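Notes from the Rooms: Bedside Tables, Phones and the Corner Behind Them

The spring round of work at Sesau is nearly finished, and this item covers the part that most of you have asked about, the bedside corners. The lobby and the breakfast room had their turn in the last issue. The bathrooms will have to wait for the next one, when the new shower fittings have arrived from the supplier and we know what they are like to live with.

We began with the side tables. The old ones were square, with a drawer on a metal runner, and the runners had been a nuisance for years. Guests left chargers and spectacles in the drawers and we posted them home. The fronts came loose. Two corners on every table stuck out at shin height, which is a poor thing to meet in the dark when you are looking for the bathroom in a room you have slept in once.

The replacement is a round table from the Bustamante range. It has no corners. The top has a raised edge running all the way round, so a pen or a ring that gets knocked will usually stay on the table. We tried a table of the same shape without the edge in one of the upstairs rooms over the winter and spent a good deal of time on our knees looking for earplugs.

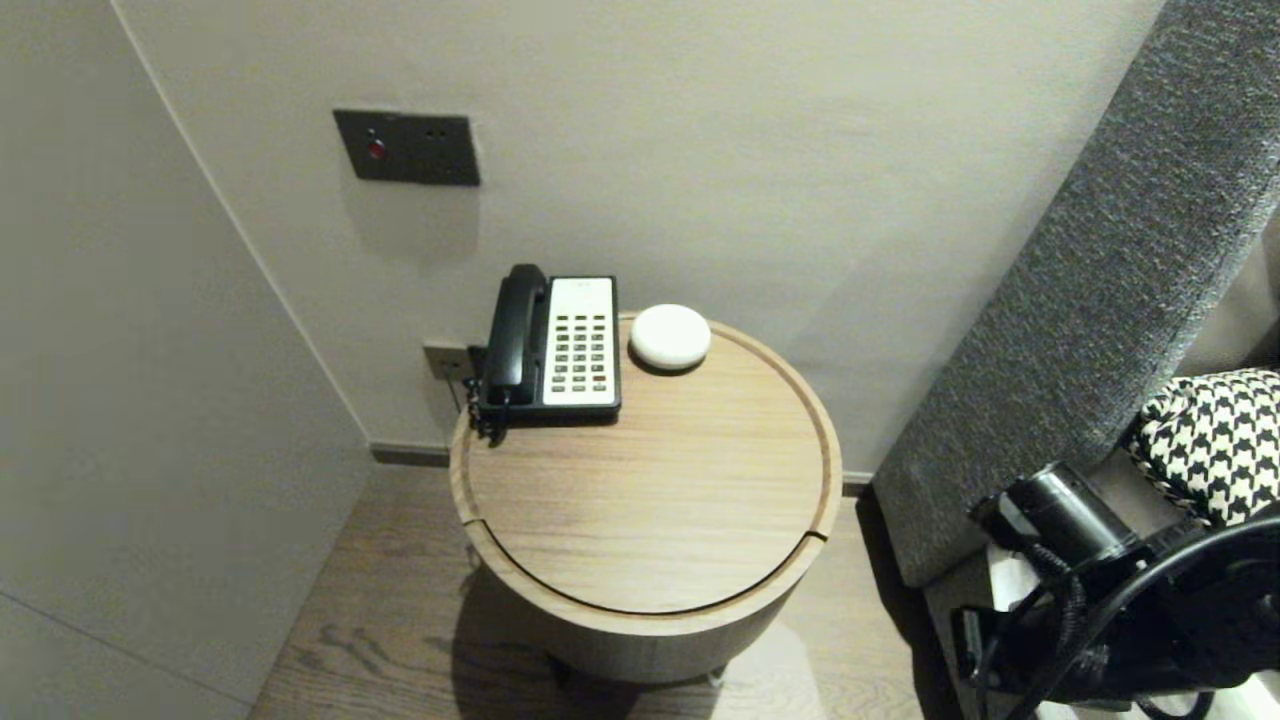 A bedside corner at Sesau, with the round table and the room phone.

The finish is a light oak tone. We looked at a darker one as well, and it looked well enough in the showroom, but beside a dark grey headboard it made the corner gloomy, and every ring from a glass showed up on it. The lighter wood is more forgiving. It should be wiped with a damp cloth and dried straight away. Please do not use the spray polish from the old cupboard. It leaves a film, and the phone slides about on it.

A table costs us 200, delivered and carried up the stairs. That is more than we paid for the square ones, but the square ones needed a repair nearly every season and we have stopped being able to get the runners. The makers say to allow six weeks for an order. Ours took nine, and one came with a scratch down the side and was exchanged without any argument.

On to the phones. We asked in the winter issue whether we should take them out. Several of you wrote to say that nobody under 50 has picked up a room phone in years, and that may be right, but the desk log tells a different story. Guests ring down for pillows, for late checkout, for the breakfast hours and to say the heating is making a noise. The mobile signal at the back of the building is poor and will stay poor as long as the hill is where it is. The phones are staying.

They are corded sets. A cordless handset needs charging, and it wanders. We have found them in the bath, under the bed and in the wardrobe, always with a flat battery. A corded handset stays on the table. The coiled lead can hang over the side of the table if it wants to, but it should not be left twisted into a knot, as it pulls the phone towards the edge when somebody lifts the receiver. To untwist one, unplug the lead from the handset, let the lead hang down and turn on its own, then plug it in again and listen for the tone.

Place the phone towards the back of the table, with the keys facing the room. The front half of the top should be left clear for a glass of water, a book and whatever comes out of a guest's pockets at night. We have stopped putting the welcome card, the breakfast card and the Flavesetti tea list on the bedside table. They now go on the desk, in one folder. Some housekeepers had already been doing this on their own account, and the rooms look better for it.

The next part concerns cleaning, and those of you who only read for the building news can skip to the end.

The corner behind a bedside table is the part of a room most easily missed. The table hides it from the door, and dust settles there along with hair grips and the odd sock. The round tables can be moved by one person. Put one hand under the rim on each side, tip the table a little towards you and walk it out. Do not drag it. The floor is wood, and a bit of grit caught under the base will leave a line across several boards. Take the phone off first and put it on the bed. 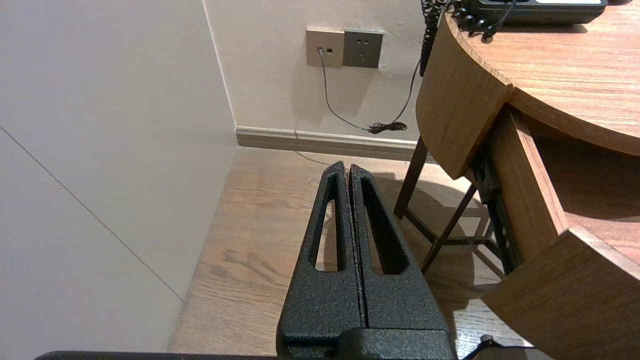 Once you can get at the wall, look at the sockets and the leads before you do anything with the vacuum. The power outlet and the smaller jack can sit side by side, and it is easy to knock one when reaching for the other. The thin lead goes to the jack and should be pushed in until it clicks. If it has come half out, the phone will seem to be working until somebody tries to use it. Please check this each time the table is moved. Most of the faults reported to the desk last season were a lead that had worked loose, and each one cost somebody a walk up two flights.

Spare lead is a different matter. We had the leads cut long so that the tables could be shifted for an extra bed, and the result is that some of it ends up in a tangle by the skirting. It catches dust and it catches the vacuum nozzle. We have ordered a box of Plorix fabric ties, which fasten with a press and come off without scissors. Wind the spare length into a loop the size of your palm, fasten it once, and leave it lying loose behind the table. Do not pull the loop tight, and do not tuck it under the table's base, where it will be crushed the next time the table goes back.

The skirting is painted light grey and shows scuffs. A barely damp cloth will take off most marks. A scuff that will not shift should be written in the room book, and it will be touched up when the painter is next in. There is one tin left of the grey, kept on the middle shelf in the store, and we would like it to last until autumn. The cream walls are easier, but do not rub them hard or you will get a shiny patch that shows when the lamp is on.

Sweep or vacuum along the line of the boards, then wipe the floor with the flat mop, well wrung out. Let it dry before the table goes back. In warm weather this takes no time. In the colder months, do the corner first and the rest of the room after, and by the time the bed is made the floor will be ready.

When the table goes back, leave a gap of a hand's width between it and the wall. This gives the plug room and stops the top rubbing the paint. It should stand close enough to the bed for somebody lying down to reach the phone without sitting up. The simplest way to judge it is to sit on the edge of the bed and put your arm out.

A few smaller matters from the same round of work.

The headboards have been brushed and the fixings tightened. If one knocks against the wall, tell the desk and leave the bolts alone, as they strip easily.

The old square tables are in the shed. Those with sound tops are free to any member of staff who can collect one on a Monday, when the side gate is open. The rest will go to the tip at the end of April.

We still have no good answer for reading lights on the wall side of the bed. The clip-on lamp we tried was too bright for the person in the other half and too hot to adjust by hand. If you have stayed somewhere that managed this well, write and tell us what they used.

Room books should be brought down to the desk before the weekend so that the paint and socket notes can be copied out. Blank pages for the new season are in the top tray.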